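Plier ou rouler les joggings ?

mhairi_mk
Bonjour, je range la commode de la chambre et les bas de survêtement prennent toute la place. Le tiroir fait 37 cm de large. Vous les pliez en deux, en trois, ou vous les roulez ?

Danica N.
Roulés. On part des chevilles et on remonte vers la taille. Ça tient debout dans le tiroir et on voit tout d'un coup.

elagos
Pas d'accord avec Danica. Sur du molleton épais, le rouleau se défait dès qu'on en sort un. Je plie dans la longueur, jambe sur jambe, puis en trois.

Danica N.
Il se défait si on ne serre pas. Chez moi ça tient depuis juillet.

mhairi_mk
J'ai essayé de rouler le beige, il fait un boudin énorme et le tiroir ferme mal.

Maricica
L'élastique est large sur ces modèles, c'est lui qui gonfle. Il faut le laisser à plat et rabattre le reste dessus. Je fais ça sur le lit, la table est trop étroite.

elagos
Pareil, sur le lit. Je lisse la ceinture à la main avant de commencer. 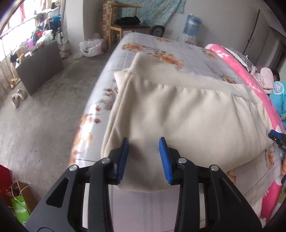
Pour les fronces sous la ceinture, je ne cherche pas à les aplatir complètement, elles reviennent de toute façon. Je tire un peu sur la couture du côté et je passe au pli suivant.

Danica N.
Ça fait quand même un paquet plus épais qu'un rouleau.

elagos
Plus épais mais plus court. Dans 37 cm j'en mets 4 de front, sur la tranche.

mhairi_mk
Merci. Je vais plier les épais et rouler les fins. Je mesure la hauteur du tiroir ce soir et je vous redis.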